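Home Guides Floor care Shift planning Contact

Handing Over Hard Floors to a Scrubber Robot: Splitting the Work

18 Jul 2023 | 4 min read

This guide covers the changeover at the Nunow office in Inddale, where a Siratport floor robot took over the open tile in the staff kitchen and corridors. It assumes the robot is installed and mapped. The steps deal with the work that stays with the cleaning crew.

1. Divide the floor plan. Mark every area the robot can reach without moving furniture. At Inddale the mapped area is 743 square feet. The remaining 153 square feet are hand work: corners, gaps beside cabinets, the strip along each base panel, and the floor under chairs.

2. Set the order. Run the robot first. It leaves a margin of up to 8 inches at vertical faces, and the crew works that margin after the robot has docked.

3. Clean the margin by hand. Fold the cloth into a pad small enough to fit under one palm. Wet the tile, then work in short arcs out from the base of the cabinet or appliance. Keep the free hand flat on the floor for support. Refold to a clean face when the cloth starts to leave streaks.
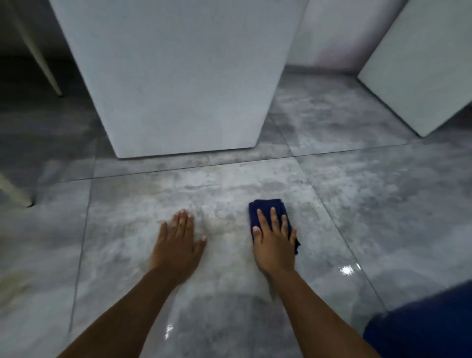
Hand wiping on wet tile in front of a white base panel, folded navy cloth under the right hand.

4. Check the grout lines. Dirty water collects in the seams. Go over each one with a second, wrung-out cloth.

5. Log the time. Enter hand work and robot runs on separate lines. Combined entries hide the kneeling time, and that figure decides how often people rotate.

Changes to the shift

The crew's mopping time dropped by 53 minutes per shift. Floor-level work did not drop. It now makes up a larger share of each person's hours, so the old rotation no longer fits. Split margin work between two people and issue knee pads to both. Tank filling, brush cleaning, and fault resets are new duties and need their own line on the shift sheet.

The Kocabaş site changes over in September with the same sheet. Its zones have to be measured again before step 1.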